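Wrist camera view in simulated demonstrations: how many examples, and how much variety?

Asked by Lăcrămioara Căpraru

Hello everyone. I am collecting demonstrations in simulation for a small pick task on a kitchen counter. I control the arm with a 3D mouse and save the wrist camera together with the joint positions. Until now I have 228 episodes. The policy trained on them reaches the object well, but then it closes the fingers too early in many trials. From 76 test runs, it had success in only 17.

All my episodes start from almost the same arm position. Is it better to record more of the same, or should I change the start? And should I keep the episodes where I made a mistake and corrected it?

Grecu

I would not record more of the same. If the arm always comes from one direction, the policy has never seen what to do when it is a little to the side. Please move the start position by a few centimeters and turn the wrist also -- small angles are enough at the beginning.

Keep the episodes with corrections, if the end is good. For us they were the most useful ones. We only removed the part where the operator stopped to think, because the policy learned to stop too.

For the early closing, look at your timing. In our first set the gripper command was saved one step before the camera picture, and the result was very similar to yours. Play one episode slowly and compare the command with the picture.

Winell

more data. we went to 622 and it was fine

Flurholm

I agree with Grecu about the timing, but I want to add one thing about the wrist view. When the object stands between the fingers, the picture changes very little during the last part of the approach, so the policy can have difficulty to know how far it still must go. Add the gripper opening and the hand height to the input, if you do not have them already. Also change the counter texture and the objects in the background between episodes. With one marble counter only, my policy learned the counter.
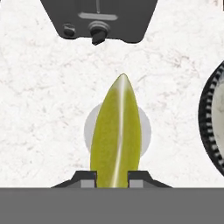

After you change these things, train again with the same test positions as before -- otherwise you cannot compare the two numbers. I would also keep a few start positions only for testing and never record there.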